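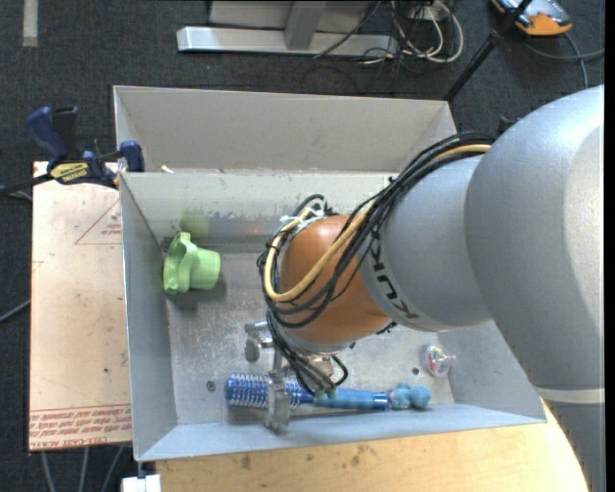
The KUKA over the bin, gripper down at the blue brush, green cup off to the left.

Setting up a metal bin for picking practice

I've had a few emails asking how I set up the bin under my arm, so I'm writing it down while I still remember. None of it is hard, but the order matters more than I figured when I started.

1. Clamp the bin first. I use a bar clamp on the left wall, with the jaw pad right against the metal. Snug is plenty — thin sheet bends if you crank on it. If the bin creeps even a little, every position you teach afterward is junk, and you'll blame your code for a whole evening (I did).

2. Teach the corners. Jog down to each one at 10 percent speed and stop 7 mm above the floor. Save those four points and make that height your hard limit in the program. My bin floor is scratched up enough already!

3. Sort out the cables. Keep the bundle on the upper side of the arm, tie it before the wrist, and leave a big loop around the joint. Then turn the wrist all the way both directions by hand-jogging and watch the loop. If anything pulls tight, cut the ties and start over.

4. Pick weird objects. Blocks are boring. I like a hairbrush, a plastic cup with a wavy rim, a clear ball with colored bits in it, and a bunch of fuzzy pom-poms. Brushes are my favorite because the bristle end and the handle need such different grips.

5. Put stuff near the walls on purpose. Flared walls give the fingers some room, but you still want to come in at an angle and check the whole gripper for clearance, including the finger you aren't thinking about.

6. Run it slow, then run it a lot. I do 19 picks at low speed with my hand on the stop button before I let it go any faster. My goal is 1000 logged picks before I change the fingers.

Next up is the lighting, once I've fixed my glare problem on shiny stuff.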